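Datasets > Manipulation > Tabletop > Kovholm Kitchen Table

# Kovholm Kitchen Table: teleoperated pick-and-place demonstrations

Hello, and thank you for stopping by! Kovholm Kitchen Table is a set of 991 demonstrations in which a person steers one robot arm through small household jobs on a white table. 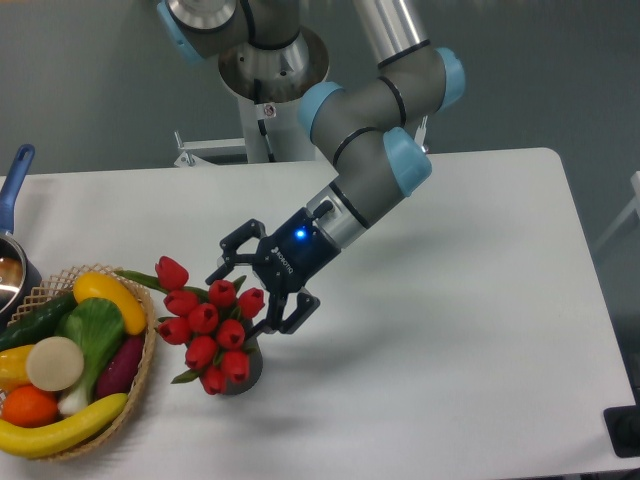 We started recording in November with the modest aim of getting enough examples to train one policy for one task, and then (as these things go) the list of tasks grew. What you can download now is everything we were willing to stand behind after a long round of watching the episodes back at normal speed, with plenty of coffee.

## What an episode is

An episode starts when the operator presses the pedal and ends when they press it again. In between, we save the overhead color video, the joint positions, the gripper opening and the operator's commands, all on one clock. Each episode also carries a short instruction in plain English, such as "move the vase next to the basket" or "put the banana on the table." The instructions were written before recording, so please don't be surprised if the wording is a little stiff. We kept it that way on purpose, because our earlier habit of writing them afterward led to all sorts of creative descriptions of the same motion.

## Tasks

There are 5 task families:

- `vase_move`: slide or lift the vase of tulips to a new spot
- `basket_pick`: take one item out of the wicker basket
- `basket_return`: put one item back into it
- `pan_handle`: turn the saucepan by its handle
- `free_play`: anything the operator felt like trying, with the instruction left blank

The food in the basket is artificial, so its weight and give are nothing like the real thing. If you are hoping to learn how hard to squeeze a ripe banana, this is sadly not the place! The flowers are a different kind of trouble. The blooms spread out over the top of the vase and hide most of it from the overhead camera, and a policy that only looks from above has to work out where the rim is from very little. We think that makes `vase_move` the most interesting family of the lot, and also the one that will try your patience.

## Splits

`train` and `val` were recorded at our Kovholm room. `test_wallham` was recorded at Wallham with the same model of arm and gripper but different lighting, and it holds 100 episodes. Please keep it out of training, even for a quick look at what happens. We know how tempting that is.

## Labels

Every episode is marked `success`, `partial` or `fail`, and the failures are included. A good many of them are gentle ones, where the fingers close a little too early or come down beside the object and the operator backs off and tries again. We found those second tries very useful and would ask you not to filter them out by reflex. A `partial` mark means the object moved but ended up outside the target area.

## Loading

The reader is called Kalter and lives in the `tools` folder.

 pip install ./tools/kalter
 kalter list --split train
 kalter play --episode 4

The older Zakaria format still works, although it drops the gripper opening – so if your fingers never seem to move, look there first.

## Known problems

- Reflections on the metal links can fool simple color masks. So can the arm's shadow on the white tabletop.
- Operators mostly approached from the same side. We noticed this late, and the newer `free_play` episodes only partly make up for it.
- A few early `pan_handle` episodes start with the arm already in motion. They carry the flag `late_start`.

## Changes and questions

Version 4 fixes the clock offset between video and joint data, so please download again if you have an older copy. Bug reports are very welcome in the issue tracker, and we read them together every Wednesday. If you can, include the episode number and the Kalter version.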